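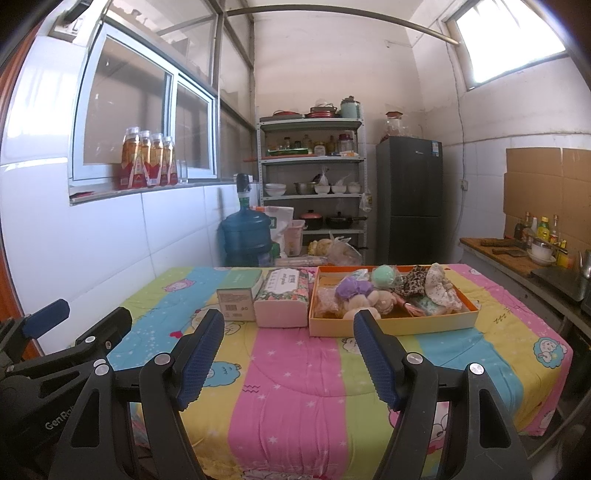
My first season back in a gym

I hadn't played a real game of basketball in nearly 20 years when Dayana Tapia talked me into joining the women's rec league over in Merkton. She needed an eighth player, she said, and she promised it would be casual. I should have asked more questions! The team is called Skonness, after the hardware store that paid for our shirts, and the shirts are a shade of green I can only describe as pond.

Our first game was in September against Genitz, who warmed up in matching jackets and ran an honest-to-goodness layup drill. We stood around and talked about our knees. I went in midway through the first half, and the first pass thrown my way hit me in the shoulder and bounced out of bounds. Dayana clapped anyway — she claps for everything — and I got back on defense as fast as I could, which was not very fast.

What I'd forgotten is how much talking there is. Azucena Aguirre plays point guard for us and never stops: screen left, help, help, your girl, shoot it. I used to be too shy to make a peep out there in high school, and now I holler right along with her and go home hoarse.

We lost that one, and the next, and then we beat Alvarado 47 to 44, and I made one free throw in it (the other one hit nothing at all). My kids have heard about that free throw more times than they'd like.

The spring season starts up after the gym floor gets redone, and I've already said yes. I did buy proper shoes, finally, and a knee sleeve. If you live near Merkton and can stand the color green, we could use another tall person.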